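Lorthorpe College
Household and Institutional Furnishing, Level 2
Unit 9: Upright panels, posts and exposed edges
Handout for students. Issued Jul 8, 2025
Unit tutor: Eleni Kos. Workshop supervision: Guido Melis

Purpose of this unit

Students have so far dealt with flat surfaces: table tops, shelves and the faces of doors. This unit is concerned with the narrow parts of a piece of furniture – the front edge of a side panel, the corner post, the upright between two doors. These parts are knocked by chairs, trolleys and shoes, and are frequently missed in ordinary cleaning. Students are expected to have read Chapter 17 of the course book before the first workshop.

Terms

Edge. The narrow side of a board or panel. On solid timber it will show the grain of the board itself. On a made-up board it is normally covered.
Lipping. A strip of solid wood fixed along an edge to protect it.
Post. An upright member that carries weight. A panel may be taken off for repair while the post stays in place.
Arris. The sharp line where two faces meet. It should be very slightly rounded on any piece in daily use.

The words "edge" and "lipping" are not interchangeable in written work. Marks were lost on this point last August.

Examination of an upright

Begin at the floor and work upwards. The lowest part of an upright takes mop water and the worst of the knocks, and damage there is often hidden by dirt. Run a dry cloth along the edge first. If the cloth catches, stop and look for a raised splinter or a lifted strip before going further.

Look along the upright from one end. A bow of a few millimetres in a tall side panel is common and need not be reported unless a door or drawer is binding. Press gently where a lipping meets the panel. Movement under the thumb should be recorded as "loose", and a visible gap without movement as "open". Do not write "damaged" alone.

Colour

Dark finishes call for particular attention. Walnut and chocolate shades hide grease well and show scratches badly, since the wood or board beneath is usually paler. A pale line along a dark edge may be wear, a moulding, a glue line or light falling on the arris. Move to a second position and look again before deciding which. Dragica Pavlović will bring finished and worn samples to the second workshop, and students should handle both.

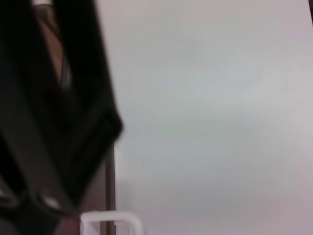 Where two browns meet on the same piece, record both. "Brown" is not sufficient in a condition report. Use a plain comparison (tan, walnut, reddish brown) and say in what light the colour was judged. The Skenton colour cards held in the workshop may be borrowed, but must be returned the same afternoon.

Cleaning

1. Dust from the top down with a soft, dry cloth.
2. Wipe with a cloth wrung out until it no longer drips. Keep to the direction of the grain.
3. Dry at once, including the foot of the upright.
4. Apply wax only where the tutor has agreed to it. Oil is not to be used on lippings.

Loose strips must not be pressed back with household glue. Label the piece and pass it to Mr Melis.

Practical task

Each student will be given one piece from the Balogun Room store and will submit a condition report on its uprights only. The store register runs to 1,664 entries, and the register number must be copied from the label, not from memory. Reports should be some 25 lines in length, excluding sketches. Sketches are to be in pencil, with left and right given as seen when facing the piece.

Work should be handed to Špela Stoyanova at the unit office. Requests for an extension go to the unit tutor in writing.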